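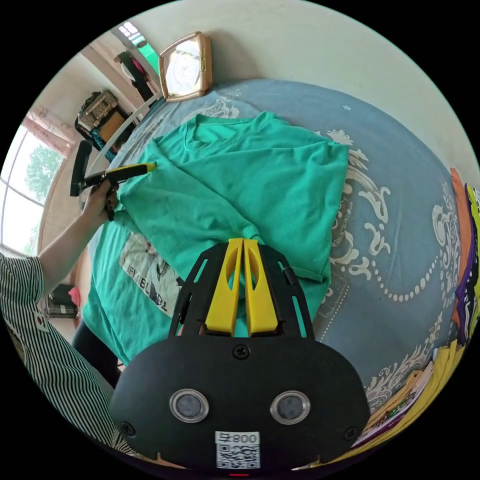 Ticket: Washing machine stops before the final spin
Product: Lurero front loader, 19-programme model
Status: Closed

Opened by customer, Thursday

Hello, and thank you in advance for reading all this, I do tend to go on a bit. Our Lurero has been a good friend to us since we moved to Balgate, but for the last couple of weeks it gets as far as the final spin, thinks about it, and stops with 13 minutes left on the display. The drum is still full of water and the door won't open. I have tried the cotton programme and the quick one, and both do the same thing. There is a code, E4, which the booklet explains as "see dealer". We bought it from Nundard, and they have passed me on to you.

It's mostly T-shirts in there, nothing heavy — and I don't want to spend another evening wringing them out over the bath!

Reply from support

Good afternoon, and please don't worry about the length, the detail is a great help. E4 on this model means the machine tried to empty itself and couldn't do it in the time allowed. Nine times out of ten it is the filter or the waste hose. Would you try these in order, and tell us where you get to?

1. Switch off at the wall and let the water cool if you were on a hot wash.
2. Open the little flap at the bottom right, put a shallow tray under it and let the water out through the thin black tube. It takes longer than you would think, so have a second tray ready.
3. Unscrew the filter slowly, rinse it under the tap and feel inside the hole for coins, hair grips and the like.
4. Put the filter back firmly, then run Rinse and Spin with the drum empty.

Reply from customer

Well, I've done all four. The filter had a collar stiffener and a good deal of fluff in it, and I was sure that was the answer. The empty run went through beautifully. Then I put a proper load in at 50 per cent full and it stopped again, same code. The shirts came out sopping and had to go on the airer overnight. 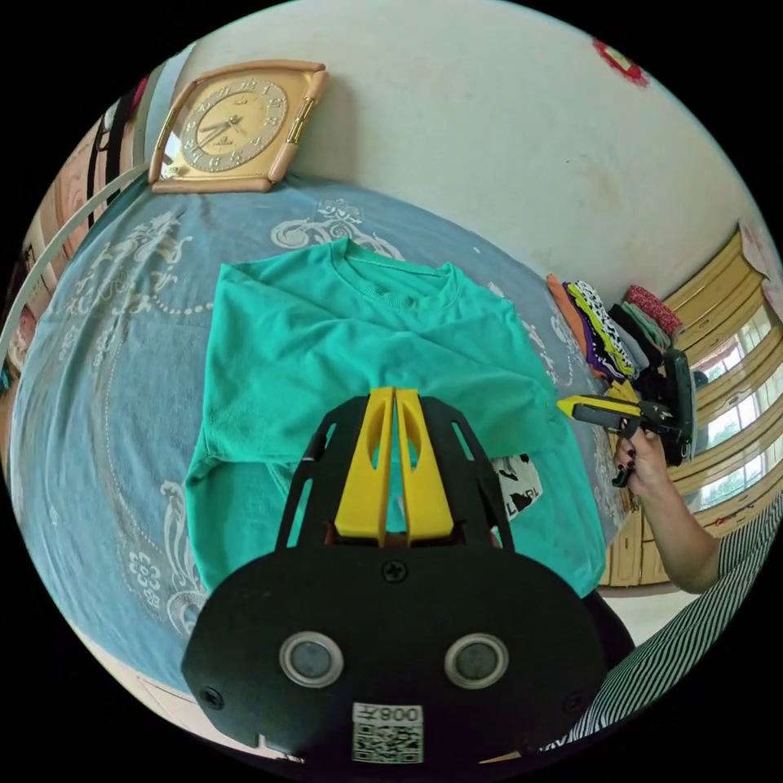 5. (Support) Thank you for being so patient. Please pull the machine forward and look at the waste hose where it joins the pipe under the sink. Check for a kink, and take the end off to see if the spigot is clear.

Reply from customer

Found it! The hose was squashed flat behind the machine, and the spigot was half blocked with grey sludge — really horrid stuff. I cleaned it with an old toothbrush, and we've now had three full loads with no code at all. Thank you so much, you've been very kind.

Closed by support. Cause: kinked waste hose and blocked spigot. No parts sent.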